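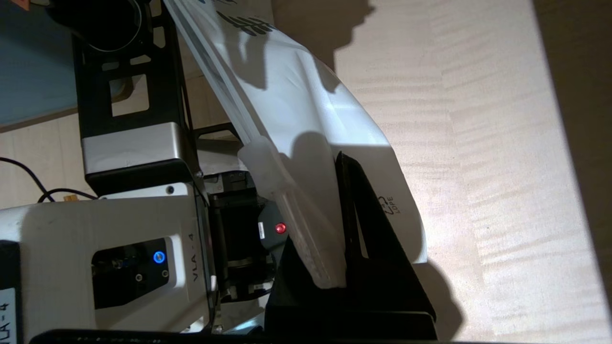

LDPE bag with the recycling mark showing, the first thing to look for.

I keep a stash of plastic bags in the bedroom for toys, spare bedding and parcels going out, and for years it was one big crinkly avalanche. My neighbour Bheki Lekota watched me dig through it one afternoon in October and very kindly didn't laugh (much). So I finally sorted out a system, and it takes me 11 minutes every couple of weeks.

What you'll need: a clear bit of table, an open container to put things in, and your bags. That's it!

Step 1. Check the printing

Turn each bag over until you find the recycling mark. LDPE is the soft, stretchy stuff, and where I live it goes to the Codden drop-off and stays out of the kerbside bin. Anything torn or sticky goes straight in that pile. The good ones get another life.

Step 2. Deal with the zip bags 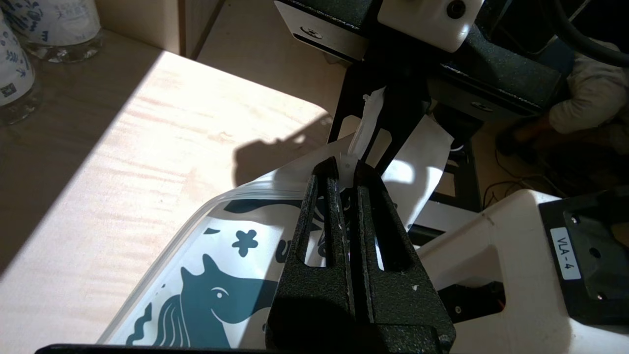 Lay them flat, run the slider all the way to one end and back again, and if it catches, out it goes. I used to save the dodgy ones "for something" and I had a whole drawer of somethings. If there's a cardboard insert, slide it out and pop it with the paper recycling, unless you're using the bag for storage and want it to stay stiff.

Step 3. Give it a shake

Hold the bag up by the top corners near a window and have a good look inside. Crumbs, price tags, one lonely sock – you'd be amazed.
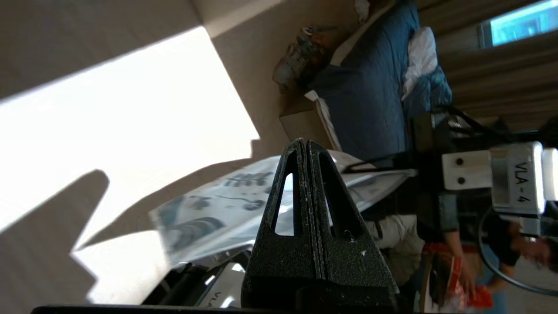

I like doing this in the morning when the sun comes in, and small holes are much easier to spot then. Patterned bags are my favourite for the kids' soft toys because everyone remembers which one is theirs, but any colour will do.

Step 4. Fold, roll, stand

Fold the bag in half lengthwise, press the air out with your forearm, then roll from the bottom up. Big floppy ones can skip the rolling.

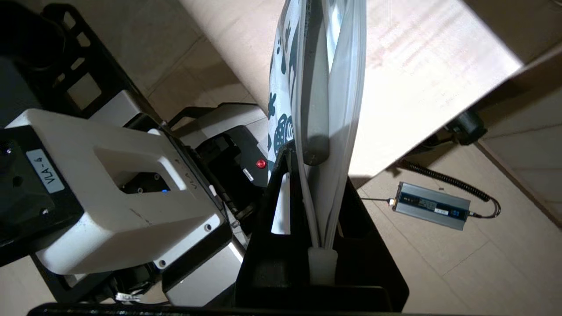
Stand everything upright so you can flick through it like records in a shop. Mine go printed ones at one side, plain ones at the other, and I leave enough space to get a hand in. Once it's a squeeze I stop adding and take 2 or more down to Codden on my next trip.

If yours keep unrolling, try a rubber band. The fancy clips I bought from Alard all snapped by Christmas, so save your money there.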